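Headboard

A headboard is an upright panel fixed to, or standing behind, the head end of a bed. It may be joined to the bed frame, hung on the wall, or held in place by the weight of the bed pushed against it. The matching part at the other end is called the footboard. Headboards are made from solid timber, veneered board, metal tube, cane, leather and padded fabric, and their height above the mattress varies widely with the style of the bed.

Purpose

The oldest purpose of the headboard in cold climates is to keep the sleeper away from the wall. In an unheated house the inner face of an outside wall is colder than the air in the room, and air cooled against it sinks towards the floor. A solid board, set with a small gap behind it, directs some of this falling air beneath the bed. The effect is small in a well-insulated building, and in modern houses the headboard mainly serves as a back rest and as a stop for pillows. It also protects paint and wallpaper from wear and from hair oils.

Construction

The simplest type is the panel headboard, in which one flat sheet is fixed between two posts. Where solid timber is used, the panel is usually held in grooves without glue so that it can swell and shrink across the grain as the humidity changes. A panel glued on all sides is likely to split, most often in the first winter of central heating.

Slatted headboards use several narrow pieces between a top and a bottom rail. They are lighter and use short lengths of timber, but give an uneven surface to lean on. Boarded headboards are built from horizontal or vertical planks, joined edge to edge with a tongue and groove or backed by battens. Horizontal boarding tends to make a bed look wider and lower; vertical boarding has the opposite effect.

Padded headboards consist of a backing board, a layer of foam or wadding and a stretched cover, stapled at the rear. Deep buttoning, in which the cover is pulled down to the backing at set points, was first used to keep loose horsehair stuffing from moving. It has been kept as decoration now that the filling is cut from a single block.

Fixing

Strutted headboards have two legs with slots, which slide over bolts in the end of a divan base. The slots allow the height to be set to suit the mattress. The bolts work loose in use, and a headboard that knocks against the wall can in most cases be cured by tightening them or by placing felt pads behind the top corners.

Wall-mounted headboards hang on a split batten: two strips, each cut along one edge at an angle, one screwed to the wall and the other to the back of the board. The weight of the board draws the two strips together. Workshop notes by Ihor Stasiv, prepared for the furniture maker Wirness, advise a minimum of 2 screws into solid material at each end of the wall strip, and a gap of 40 mm above the board so that it can be lifted off for cleaning. A wall-mounted board does not move with the bed, so castors must be locked or removed.

Sizes

Widths follow the sizes of mattresses, with a small allowance for bedding. Heights are less settled. The Mets range, made by Wirness for small bedrooms, has a total height of 1050 mm from the floor. The wall-to-wall version carries shelves on both sides and is 2222 mm wide. Boards of this width are delivered in sections and joined on site with connecting bolts.

Surface finish 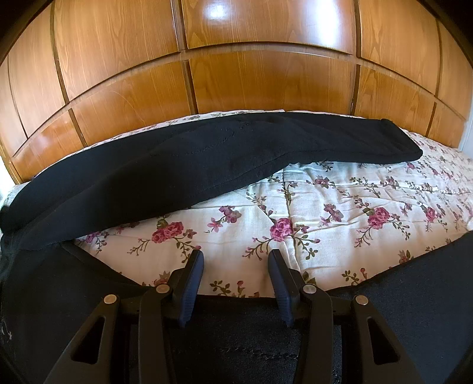 Timber headboards are finished with oil, wax, shellac or a hard lacquer, and the choice affects both upkeep and appearance. Oil and wax leave a low sheen and are easily repaired, but they mark where a damp head or a wet towel rests against them. Lacquer resists moisture better and can be wiped with a damp cloth. A glossy orange-brown panelled surface behind a bed, as in the illustration, stands out strongly against pale bedding such as a white floral cover, and the contrast is greater than with a matt finish of the same colour. Gloss also shows scratches and dust more readily. Marichka Ivanyshyn, in a survey of bedroom furniture, records a return to matt oils among small makers, while factory producers continued to prefer lacquer for its short drying time.

Care

Timber should be dusted along the grain with a dry cloth. Silicone sprays are best avoided, as they pass into the surface and prevent new finish from holding. Padded boards are cleaned with the brush fitting of a vacuum cleaner, and removable covers are washed according to the maker's label. Cane panels that have sagged can often be tightened by damping the back and letting them dry slowly away from a radiator.

See also

Bed base
Divan
Footboard
Frame and panel construction
Split batten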